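A Campus Newspaper Puts Its Back Issues to Work

The student newspaper at Pono College has been printed, with gaps, for longer than any of its current editors has been alive. Until last September, most of that run sat in flat boxes on the second floor of the library annex. Readers who wanted an old issue filled out a paper slip and waited a day. 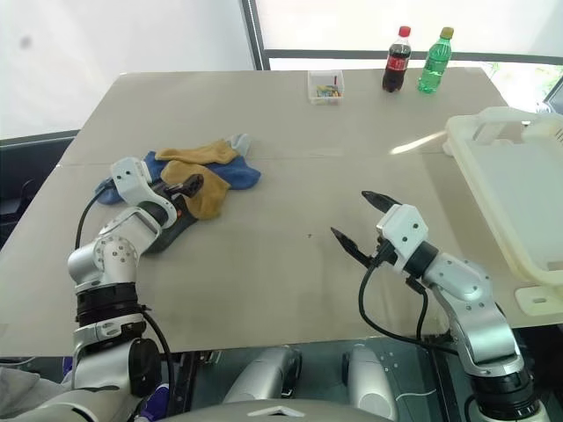
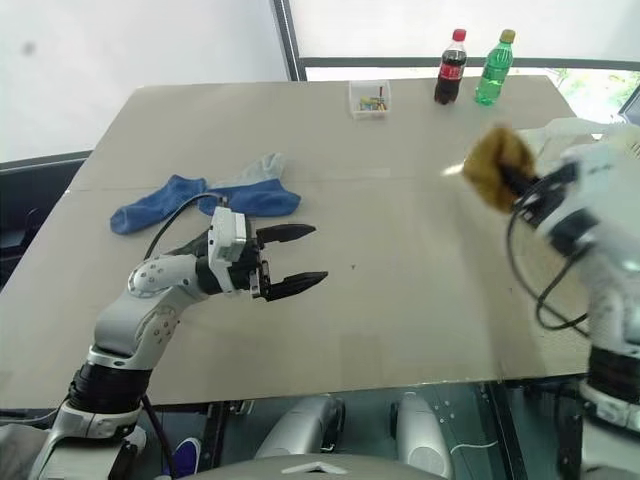 The archive project began as a credit-bearing course in the journalism department, taught by Merike Ramanauskas. Twelve-week terms are short for this kind of work, so she split it into two courses. Students in the first scan, name and check the pages. Students in the second write new stories from what the first group has indexed.

The collection holds 506 issues. By the end of the first term, 163 had been scanned and checked against the printed page count. The figure was lower than planned. Most of the delay came from the tabloid-size issues, which did not fit the library's flatbed scanner and had to be captured in halves and joined in software.

File names follow a fixed pattern: volume, issue, page. Ramanauskas ruled out dates in the file names after finding that the masthead date and the delivery date did not always match. Both dates are now kept in separate fields in the index, which runs on Widance, a database the library already used for its map collection.

Text recognition has been uneven. Clean offset pages from later decades come through with few errors. Mimeographed issues are much worse, and headlines set in display type are often skipped by the software entirely. Students correct headlines, bylines and photo captions by hand. Body text is left as the software reads it, with a notice on each page telling readers that search results may be incomplete.

"You have to decide what you will not fix," Ramanauskas said. "We fix names. If a name is wrong, a person cannot find themselves, and a reporter cannot find them either."

The second course treats the index as a source and tests it like one. Vija Jõgi, a senior and the paper's features editor, spent the spring on the Giluvora housing dispute, a disagreement over dormitory rents that ran through 28 issues. The paper's own coverage had been cited for years in campus tours and orientation material. Jõgi compared it with the minutes of the trustees and found four articles in which the proposed increase was given as the approved one.

Her story ran across a double page and listed each error with the issue and page number. The original articles were not changed. A correction note is now attached to each of the 4 records and appears ahead of the scan.

Requests to remove material have been the harder problem. Most come from graduates named in the old police log, which printed full names for minor offenses. The current policy leaves the page in the archive but blocks the log from outside search engines. Editors review each request in pairs and record the outcome. Jõgi argued for a wider rule that would cover every log entry at once, and the staff is due to vote on it before the term ends.

Funding for the scanning comes from the Kütt fund, a small grant for student media. It pays for storage and two part-time lab monitors, and it is renewed one year at a time. Ramanauskas has asked the library to take over the storage cost so that the files remain available if the course is not offered.

Scanning resumes in the fall with the bound volumes, which have to be photographed from above – the bindings are too tight to lie flat on glass.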